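I make my own labneh (strained yogurt, very thick, very good on toast) pretty much every other week, and people keep asking me how, so I'm finally writing the whole thing down. It's the easiest thing I do in a kitchen. You need yogurt, salt, a cloth and some patience, and the patience is the hard part!

I learned it from my old neighbor Cristóbal Herrera back when I lived on Gallagher Street. He hung his from the kitchen faucet overnight, which works great until somebody wants a glass of water. I use a strainer over a bowl now.

## What you need

- One big tub of plain whole-milk yogurt (mine holds 32 ounces)
- 3/4 teaspoon fine salt
- A mesh strainer and a deep bowl it can sit on
- Cheesecloth, or a thin cotton dish towel that hasn't been washed with anything perfumed
- Olive oil for the top

Check the label on the yogurt before you buy. Some brands put in gelatin or cornstarch to thicken it, and those hold on to their water no matter how long you leave them. You want milk and cultures and that's it. Low-fat will strain too, but it comes out a little chalky and I don't love it.

## Mixing and wrapping

Stir the salt right into the tub, all the way to the bottom, so you don't dirty another bowl. Wet the cloth, wring it out hard, and line the strainer with it, leaving plenty hanging over the sides. If you're using cheesecloth, fold it so you have four layers. I tried two layers once and half the yogurt went straight through.

Pour the yogurt in, gather up the corners and twist them gently until you've got a snug bundle. Don't squeeze it yet. Put a small plate on top if you're in a hurry, or a small plate and a can of beans if you're in a real hurry.

Then clear a bit of counter and get everything laid out before the bundle goes in the fridge, because you'll want the jar and the lid clean and ready to go when it comes out. 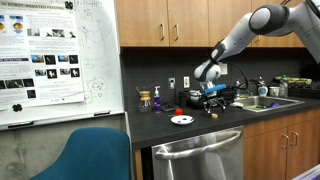 ## Straining

Set the strainer over the bowl and make sure there's a good gap underneath. The whey comes out faster than you'd think in the first hour, and if the bottom of the bundle is sitting in it, everything stops. I pour mine off once before bed.

Overnight is fine for something spreadable. I start mine at 9 in the evening and it's ready for breakfast. For the kind you can roll into balls, give it a full day and then another night. When it's done it should peel off the cloth in one piece, more or less.

Keep the whey, by the way! It goes into pancake batter or bread dough in place of water (cut back on the salt a little), and my tomato plants got some diluted last April and seemed perfectly happy.

## Storing it

Scrape the labneh into a clean jar, smooth the top with the back of a spoon and pour on enough olive oil to cover it. It keeps a week in the fridge, though mine has never made it that far. Always use a clean spoon.

For breakfast I spread it thick, then add cucumber, dried mint and more oil. My kids like it with honey. Rinse the cloth in cold water right away, then boil it for a few minutes and hang it up to dry.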